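Apaza Arm: Build Gallery

Posted May 29, 2021
Filed under: Workshop builds, Robot arms

Apaza is a small tabletop robot arm put together at the Javarstead shared workshop. Work on it began in October, on the bench by the back door, and it is still there. The arm has a two-finger gripper and a small camera at the wrist. The job it is being built for is handling thin, flat things: cards, sleeves, labels, folded paper. Blocks and cups went well early on, so the last stretch has been all flat items.

This page collects notes from the build, with the wrist camera view from the card holder work. Parts lists and wiring notes are on the project shelf in the workshop, in the folder marked Karkden, which was the name of the first version.

The base and the first joints

The Karkden base was a square of scrap board with four clamps. It moved every time the shoulder joint stopped quickly. Apaza sits on a heavier plate that is bolted through the bench. The two lower joints were kept from the old arm. Everything above the elbow is new.

The cable run goes up the outside of the arm in a spiral sleeve. We tried running it inside the tube and the wrist connector kept working loose. Outside looks worse and is easier to fix.

The fingers

The current fingers are printed in mustard yellow, with a grid of rectangular recesses molded into each face. Earlier ones were solid and too stiff at the tip. Print time is long, so please don't take the spare pair out of the drawer for other projects. Anyone who wants a set can copy the file from the workshop computer and bring their own filament.

If you print them, clean the recesses before fitting. Strings of plastic left inside will catch on soft material.

Cards and a card holder

Flat items are run on a beige surface. The test set for this round is a holder with clear, slightly milky sleeves and some red smart cards. A card on a hard surface gives the fingers very little to get under, and a sleeve bends before it lifts. Glossy cards also throw glare back at the camera, and the exposure has to be set again when the bench lamp is moved.

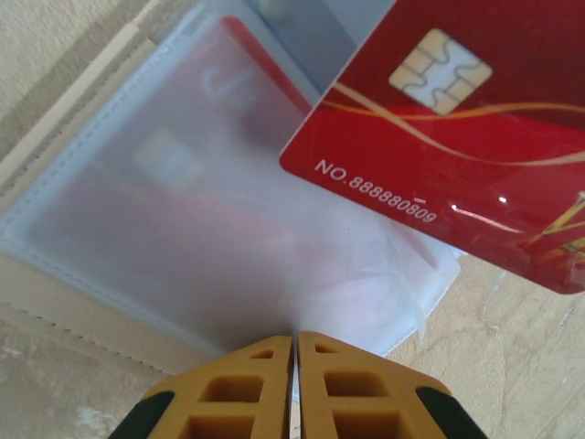 Wrist camera view at the card holder. The finger tips are at the wrinkled part of the sleeve, with a red card inside it and another lying across the top right.

The sleeve is the difficult part. Clear plastic over another layer of clear plastic has hardly any edge for the software to find, and creases show up better than the real border does. The stitched seam along the side of the holder is a more useful landmark, and the newer code looks for it first. The card is found by color, then by its chip.

Grip force for plastic is set at 200 on the controller's scale of 0 to 1000. Higher settings leave marks on the sleeves. Lower ones let the card slide when the wrist turns. These numbers belong to our controller and won't carry over to another one.

Software

Release 2 of the arm code is the one running now. It fixed the drift in the wrist angle and added a stop that cuts in when the fingers close on nothing. The log viewer still loses its place if you scroll while the arm is moving. Restart it and it will catch up.

The code is shared with the Risstead build, a taller arm on the other side of the room. Changes to the shared folder affect both machines, so write them on the sheet before you leave.

Still to do

The wrist camera mount needs a second screw. It has been held by one screw and a strip of tape since the last rebuild.

The cable sleeve is worn at the elbow and should be replaced before any long runs.

Paper envelopes are next on the list after the card holder. A few used ones in different sizes would help. Leave them in the tray under the bench, locker 1025 side.

More pictures will be added to this page when the new camera mount is on.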